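June
By Kazue Oshima

The left one was closing crooked again. I could feel it in my palm before I saw it, a small sideways push at the end of the squeeze, as if somebody was leaning on the finger from the other side.

I put it on the sofa and telephoned Jagadeesh Bhat.

"Which pair?" he asked.

"The Skirnel pair. The left."

"Did you drop it?"

"No."

"Did Hájek drop it?"

I looked at the door, where Hájek had gone out to buy milk. "He says no," I said.

Jagadeesh was quiet for a while. I heard a bus behind him, and then he said that he would come after four o'clock and that I should not touch the screws. He always said this. In the first month I had touched the screws, and he had driven all the way from Hustham to undo what I did. He was polite the whole evening, and this was worse than if he had shouted.

I had been working for Datik since the winter. My work was to hold a gripper in each hand and to pick things up and put them down at a table, many times, with care, so that later a robot arm could learn from it. When my mother asked on the phone what I did, I said that I was a teacher. She was pleased. She asked how old were the students, and I told her they were very young.

Jagadeesh came at a quarter to five with his grey tool roll under his arm and rain on his glasses. He did not want tea. He washed his hands at the kitchen tap, dried every finger separately, and sat down at the table as a doctor sits down on the side of a bed.

"Show me," he said.

I took the left gripper and squeezed. The fingers came together and the pads met, but one pad arrived a little higher than the other. It was a difference you could cover with a hair.

"Again."

I squeezed again.

"Slowly. No, more slowly. Like you are sorry for it."

I did it like I was sorry for it. He put his ear near to the joint and closed his eyes. Hájek came in with the milk and stopped in the doorway with the bag in his hand, and for some time the three of us listened to a thing that made almost no sound.

"There is a click," said Jagadeesh.

"I don't hear it," said Hájek.

"Then you are not sorry enough."

He took the finger off. He laid every screw on a sheet of paper and wrote next to it with a pencil where it came from, although he had done this job more times than he could remember. I asked him once why he still wrote it down. He said that the day he stopped writing would be the day the telephone rang in the middle. I thought it was a superstition, but I have begun to do the same with my sewing machine.

Inside the joint he found what he was looking for. A crumb. It was very small and yellow, and it sat in the corner where the finger turns. He lifted it out with the tweezers and placed it on the paper too, in line with the screws, and wrote beside it with the pencil: biscuit.

Hájek began to laugh and then he saw Jagadeesh's face.

"Who eats at this table?" Jagadeesh asked.

I said that I did not eat at the table. This was true – I ate standing up at the counter. But on Friday I had been alone, and it was late, and I had opened one of the packs that we used for the work. I had eaten three biscuits while holding the left gripper under my arm. I had forgotten it until this moment. I felt my ears become warm.

"It may be me," I said. "On Friday."

He nodded. He wrote nothing about it, and I was thankful. He blew the joint clean with the rubber bulb, wiped it with a cloth that he then folded inwards, and put one drop of oil on the end of a pin. He waited for the drop to become smaller before he touched it to the metal.

After that came the pads. He pressed them with his thumb, one after another, and was not happy with the left ones. He asked when they were changed last, and Hájek opened the notebook and read that it was 56 sessions ago. The notebook allowed for 85. Jagadeesh said that the notebook was written by a person who lived in a dry country. He peeled the old pads off and cleaned the glue until the surface squeaked under his nail. The new ones he put on by eye, then with the small steel ruler, then again by eye.

"Why by eye at the end?" I asked.

"Because she will be used by eye," he said. I had not known that the gripper was she.

The screws went back in the order of the paper. He did not tighten any of them fully until all of them were in. He gave each a little, crossed to the opposite one and gave it a little, and so on round, and his lips moved. I thought he was counting, but when I leaned nearer I understood he was singing, something with many verses and hardly any tune.

It was dark outside when he handed it back to me. I squeezed. The pads met flat, all at once, and in my palm there was nothing, no push at all, only the end of the movement.

"Now the other one," he said.

"The right one has no problem."

"Now the other one," he said again, and he unrolled the tools further.

There was no crumb in the right one. He looked as though he was slightly disappointed. He did everything the same anyway, the drop of oil and the ruler and the song, and at the end he asked me to hold both and close them together. I closed them together. He watched the two hands and not my face, and I thought of my piano teacher, who had also never looked at my face.

Hájek wanted to know if we could start the session still tonight. We were behind, he said, we had promised Datik 200 for the week and we had 105. Jagadeesh was rolling up his tools. He said that it was our decision, but oil liked to have one night.

"One night," said Hájek.

"She has waited for you to buy milk. You can wait for her."

He tied the roll with its string. In the hall he put on his shoes, and while he was bent over he told me in a low voice, so that Hájek could not hear, that he himself preferred the ones with sesame. Then he took the stairs down, and I heard the song begin again somewhere near the second floor.

I slept badly. In the morning I shook out the cloth from the window, both sides, and spread it on the table and pulled it straight. I set the snacks out again, the bags at the back and the biscuits near to me. I washed my hands at the kitchen tap and dried every finger separately. Then I took up the grippers and waited until my breathing was slow, and I reached for the biscuits first. 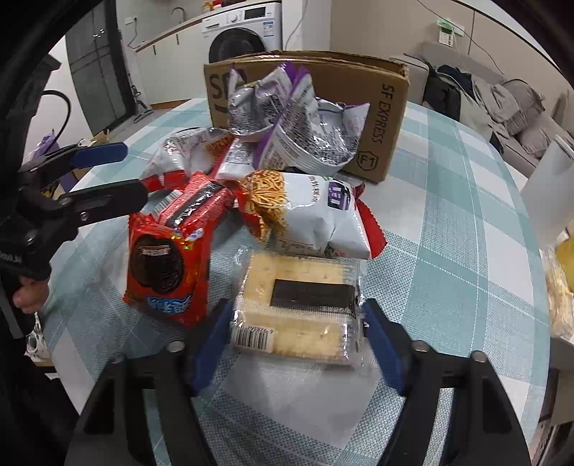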